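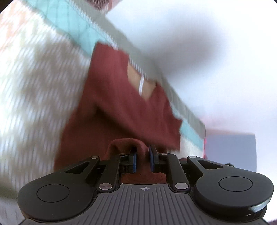 Re: [plakley-textiles] Folding big pieces on your own

> Hello all,
>
> I've got a maroon length on the spare bed that needs folding and putting
> away before June, and it's beating me. Every time I get the two ends
> together the middle slides off and I start again. I live alone, so the
> "get someone to hold the other end" advice is no use to me! Does anyone
> have a method that works for one pair of hands? Also, do you fold or
> roll? I've only got the one cupboard and it's not deep.
>
> Thanks in advance,
> (still surrounded by cloth) in Plakley

Oh, I'm so glad you asked this, because I've spent the last 2 weekends doing nothing else and I've got opinions now! I had the whole Skusavari box out, all the throws and curtain lengths I'd been shoving in on top of each other for years, and my own dark maroon one was the first out and the last back in.

The thing that changed it for me was the pinch. I used to grab the corners and try to walk them together, and of course the middle went its own way every time. Now I spread the piece out as flat as it'll go, find the halfway point along the top edge, and pinch up a little ridge of cloth there, just enough to get hold of. Lift it a few inches, give it a gentle shake so both sides hang down, and lay it over to one side. You've got your first fold and you never had to stretch your arms out at all. I was so pleased the first time that I undid it and did it again.

A few things I'd add:

Pinch shallow. If you take a great handful you get a lump in the fold and it never lies flat afterwards. With anything fuzzy you need hardly any, it grips itself.

Do the long way first, always. I did a curtain the short way first and ended up with a sort of eel.

Smooth from the fold outwards with your forearm, not your palm. Much quicker on a bed.

If it's slippery on the back, put an old sheet down underneath. The Illano ones (if anyone still has those, they were lovely) are terrible for skating about on a duvet.

On folding or rolling, I do both! Fold lengthways until it's as wide as your shelf is deep, then roll it up loosely from one end. The rolls stand on end in my cupboard like loaves and I can see every colour without pulling the pile over. My widest piece is 436 cm along the top and it goes down to a roll I can carry under one arm. I was going to cut that one up, so that's a narrow escape for it.

I also tie mine with strips of cotton tape, 600 mm is a good length, it goes round twice with enough left for a bow. Elastic leaves a mark if you leave it on all winter. Someone here recommended the Rothe tape a while back and I've been very happy with it, it doesn't fray much even where I've cut it badly.

Start to finish a big one takes me 10 minutes now, and that includes stopping to admire it. Do have a go with the maroon one and tell us how you get on. And if anyone knows a good way of getting a crease out of velvet without steaming it, I'd love to hear, as I've got one more box to go and I know what's at the bottom of it.

Happy folding!

--
You are receiving this because you are subscribed to plakley-textiles.
Please trim quoted messages when you reply to the list.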